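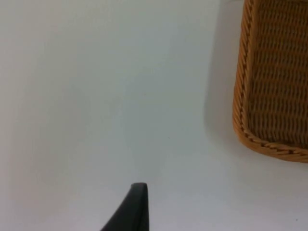

Woven basket on a white table

About Zorngate

Zorngate is an entertainment news site covering film, television and the people who work in both. We started as a two-page newsletter handed out at the Loller, a cinema with 50 seats and one screen. The newsletter went online when the Loller closed for repairs, and it stayed there.

We publish every Wednesday, with shorter items on other days when there is something to report. Most of our readers come for casting news and release dates.

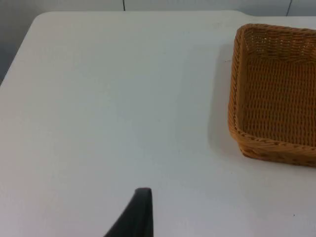

Our reviews are written after a full viewing, and we pay for our own tickets unless the review says otherwise. Television is reviewed once we have seen at least 2 episodes. Reviewers meet before publication to settle the star rating, at a plain white table with a rounded corner, and the score is agreed there by a show of hands. We do not change a rating once it has gone up.

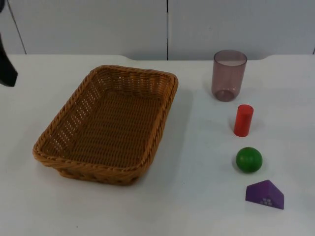
Basket and plastic cup

Interviews and quotes

If we quote an actor's social media post, we quote it in full and say where it appeared. Rumours are marked as rumours in the headline. Corrections go at the top of the article and stay there. 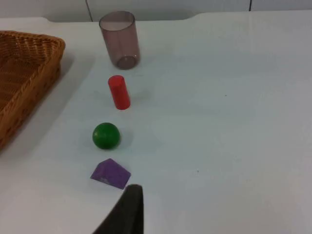 Basket, cup and blocks

The site is owned by Rutherford & Ovby, a small publisher with 10 staff and 17 regular freelance writers. Advertising pays for most of what we do. Advertisers do not see articles before they are published, and paid features carry a label under the title.

We accept pitches from new writers in June. Please send one finished piece and a short note on what you like to watch. Press releases and screening invitations can be sent through the contact form at any time of year.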